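Canteen supplier trains serving robots with its own kitchen staff

July 12, 2019

Catering firm Flokent has begun moving some of its kitchen staff out of the serving line for part of each shift, so that they can teach machines to handle food. The work takes place in a room at the company's Trusham site, which prepares 2,881 meals on a normal working day.

The staff use hand-held grippers to pick up items and put them on plates. Their movements are recorded and used to train robot arms, which Flokent plans to install on its cold plating line in January.

Rocío Jaramillo spent six years on that line before she joined the training team. She said the job was easier on her back but harder on her patience.

"On the line you don't think about your hands at all," she said. "Now I think about them all day. If I squash something, I have to do it over again, and by the afternoon my wrists know about it."

Each person is asked to complete 400 recordings a week. Staff on the project keep their usual hourly rate and get an extra paid break in the morning, which the union asked for after the first trials.

Lahcen Ouazzani, who runs the plating line, said soft food was the main difficulty. Firm items such as boiled potatoes were dealt with early on, he said, but anything that gives when it is pressed still goes wrong too often.

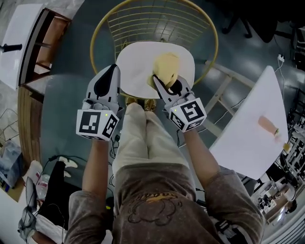
A worker holds a soft, pale yellow item on a plate with one of two hand-held grippers.

The company employs 624 people across its kitchens. It says no permanent jobs will go as a result of the robots, but it will stop using agency workers on the early plating shift. Three posts for line attendants, who will restock the machines and clear jams, have been advertised internally.

Not everyone is convinced. Ouazzani said several of his team had asked what would happen to their hours once the recordings were finished — a question he had passed on to management and was still waiting to have answered in writing.

Jaramillo has applied for one of the attendant posts. Interviews are due to be held at Trusham before the end of the summer.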